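The Orange Pouch

Tuva Aasen came back to the house in Eremport in January, when the road was white and the bus stopped only at the lower gate. She had one suitcase and the key, which her aunt Britt-Marie had sent to her in a thick envelope with too many stamps.

"You will find everything in its place," the aunt had written. "Only the small room is not finished. Please finish it."

Tuva did not know what it meant to finish a room. She walked through the kitchen, and through the long corridor where the coats of her uncle were still hanging, and she opened the last door. The wall in this room was curved, because the uncle had built it himself and did not like corners. By the wall stood the table of light wood. She remembered it as very high. Now it came to her hip.

On the table were the plants. Her aunt had always kept plants there, the living ones and the dry ones and the ones from the shop, and she made no difference between them. She wiped the leaves of all with the same cloth. As a child Tuva had once given water to the sunflowers, a full glass, and it ran over the wood and down on the floor. Her uncle Helge laughed so much that he had to sit.

"They say thank you," he told her. "They were thirsty since the factory."

She took off her gloves and put her hand on the wood. It was cold, but the heating was beginning to knock in the pipes.

In the evening the neighbor came, Svatopluk Hájek, with a pot of soup under his coat. He had lived across the road for so long that he did not ring the bell.

"You have come for the small room," he said.

"She wrote that I should finish it. What is there to finish?"

He thought about it while he looked for the spoons. He opened the correct drawer on the first try.

"Your uncle was keeping things in there," he said. "For the trips. You know, for Laltness."

Tuva knew about Laltness. It was an island with a lighthouse and 80 people, and Helge had wanted to go there every summer. Every winter he prepared for it. He bought rope, a good knife, soap that worked in sea water. Then summer came and there was the roof to repair, or the knee was bad, and the things went back into the drawers. Britt-Marie never said a word against it. She only bought more drawers.

"Did he ever go?" Tuva asked.

"One time he went as far as the ferry," said Hájek. "He came home with fish."

They ate the soup. It had too much pepper and she took a second plate.

The next morning she began. She emptied the drawers on the floor and made two piles, one to keep and one to give away. It went quickly at first. Then she found the ferry tickets, held together with a clip, from twenty different summers, and after that it went slowly. Each ticket had cost 300. None of them had been used.

Under the tickets was an orange pouch. She did not remember this one. The letters on it were big and black, one under another, and she had to turn her head to read them. She read the word aloud in the empty house and it sounded strange in her own voice - like a name that somebody calls from another room.

She did not open it at once. She pressed it between her fingers and felt something flat inside, maybe paper, maybe only the lining. She thought of her aunt, who had surely pressed it in the same way and had put it back. Maybe this was the part which was not finished.

At noon she telephoned.

"I found the orange one," Tuva said.

For a while there was only the noise of the line.

"Is the tray still on the table?" asked Britt-Marie. "The black one?"

"Yes."

"Then put what is inside on the tray, and tell me. I will wait. I have my coffee here."

Tuva laid the telephone down beside the plants, with the voice of her aunt still in it, very small, telling her that there was no hurry.
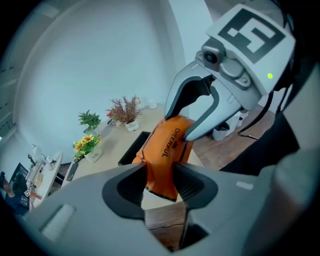
Part Two: The Ferry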